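**Thermostatic mixing valves: does the certificate mean anything once it's in the wall?**

**drainfield_deb** · 26 October 2021

We manage 13 small buildings in Greltville and the plumber wants to put Benon mixing valves under every hand sink. His whole case is that they're certified. Fine, certified by whom, on what water? Ours leaves scale on everything. I had a valve replaced in March that was sold to me with the same speech.

**pexandpatience**

The certificate says a sample passed on a test bench with steady pressure on both sides. It doesn't say anything about your building at 7 in the morning with three showers going. I still wouldn't install one without it.

**Gurkach_Tom**

Disagree with the tone here. I've put in 26 of the Benons and had 3 callbacks, all of them clogged inlet screens. Clean the screens and they hold temperature. People skip maintenance and then blame the valve.

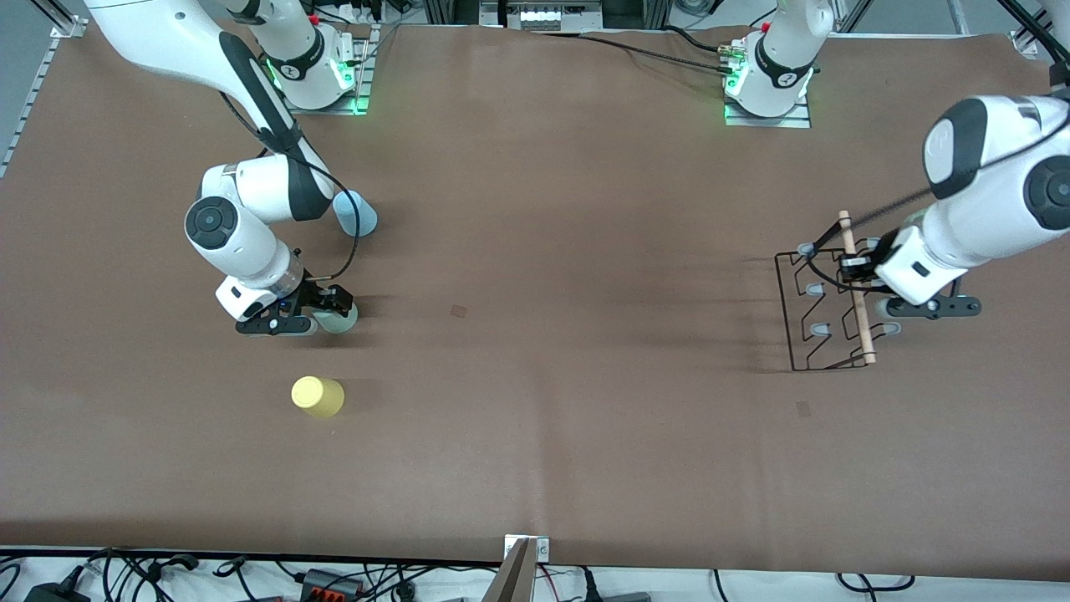 And before someone asks, yes, I went back and put a thermometer under each one. Same spot, same flow, one minute of running. I don't trust the dial on the body either.

**drainfield_deb**

> all of them clogged inlet screens

So 3 out of 26 needed a visit. How long have they been in? If it's under a year, that doesn't comfort me much.

**Gurkach_Tom**

Eight months, most of them. Point taken, but show me a valve that likes hard water.

**T. Þorgeirsson**

Tove here, I used to do commissioning. Ask your plumber what minimum flow the valve is rated for and then measure what your faucets really pass. Low-flow aerators can put you under it, and then the rating doesn't apply to you. I've seen that missed on jobs with perfect paperwork.

**pexandpatience**

This. Espinoza Supply quoted me $700 for a "compliance package" and when I asked about minimum flow the guy read me the brochure.

**drainfield_deb**

Our aerators are the stingy ones, so that's a real question. I'll put it to him before I sign anything. Still not sold.

**Gurkach_Tom**

Budget for isolation valves while you're at it. You'll want them when you clean the screens.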